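Visit report: the gripper day at Skustow, 07/01/2022

I went to Skustow with one question: which hand-held gripper should our small workshop buy, the Dantas or the Histis? We have put aside 2000 for this, and the train already cost me 174, so I wanted to try them properly and not only read the leaflet.

The day was organised by Gindance. After the registration they gave us a short talk on pad materials. It was good, but too fast for me, and I missed the part on cleaning. Then everybody could try the tools with soft and round things, which are the most difficult for us too.

I must say the first minutes are tiring for the wrist. You have to come with both fingers open and low, wait until the pads are on the two sides, and only then close. If one pad touches first, a round thing wants to roll away – this happened to me many times. With citrus fruit I could be a little rough. A small tomato asks for much more patience, and I learned to stop pressing as soon as I felt the resistance.

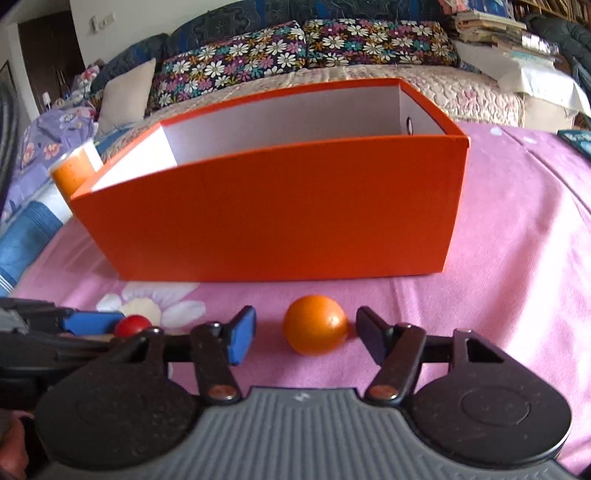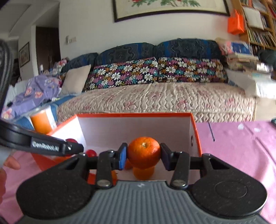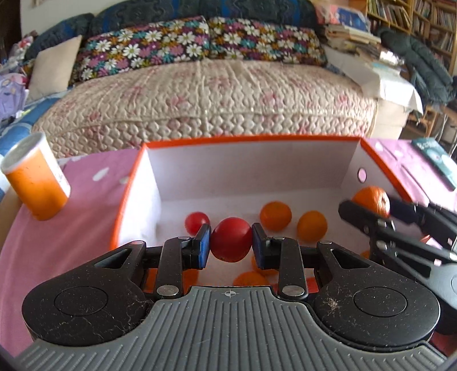 Fingers still open in the first one, and in the other two the pads are already closed, on an orange and on a cherry tomato.

One visitor objected that the small fruit tells you very little about a gripper, and that we should compare how the linkage feels after 215 grips, when the hand is tired and the joints have collected some dust. I think this is a fair remark. My own try was much shorter, so please read my opinion with this in mind.

For me the Dantas closes softer, and I could feel better the moment of contact. The Histis is stronger, but its handle is too wide for my hand, and after a pause I had to find the good position again. My colleagues have bigger hands and may prefer it.

The price of the Dantas is 2000 with one set of spare pads, so it would take all our money. The Histis price they will send by post. Gindance plans a second day in September, with cameras and controllers, and I have put my name on the list – the lunch was also very good.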